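Progress note, Plikar community workroom
01/02/2022

Hi all! I promised a proper update once the tables were in, so here goes (a bit long, sorry, get a coffee).

The big news is that the Edeo grant money has mostly turned into furniture. We went with the pale wood-grain tops in the end, the ones I kept going on about at the last meeting, and I'm so glad we did. The grain is really pretty up close, long fine streaks running along and then these big curved arches toward one side. I had worried it would look like a dentist's office. It doesn't! 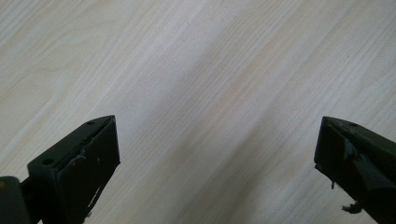 We ordered 6 tables from Mansilla and 4 are built. The other two are still in their boxes while we wait on a bag of bolts, and I've called twice. Each top came in at $121, a little under what I put in the budget, so there is $300 left in the furniture line once you add in what we saved on delivery. I'd like to spend that on felt pads and a decent set of desk lamps, if that's okay with you. The room gets gloomy by late afternoon and people do fiddly work in there.

One thing I keep changing my mind about is whether to cover the tops. Bratitz sells a clear mat that would take the worst of the glue and knife marks, but it's shiny and it slides. I tried a sample at home on my own kitchen table and hated it after a day.

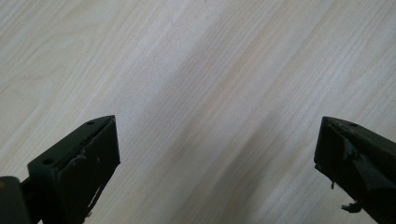
My plan for now is cutting mats for the craft group, a damp cloth on a hook by the sink, and we see how the wood color holds up through March. If the tops start looking rough I'll come back to you about the mats, grumbling.

Still to do: finish the last two tables, get the shelf brackets up, and sort out who has the second key. I also owe you the delivery receipt, which is in my other coat, and I'll scan it with the rest before the next payment is due.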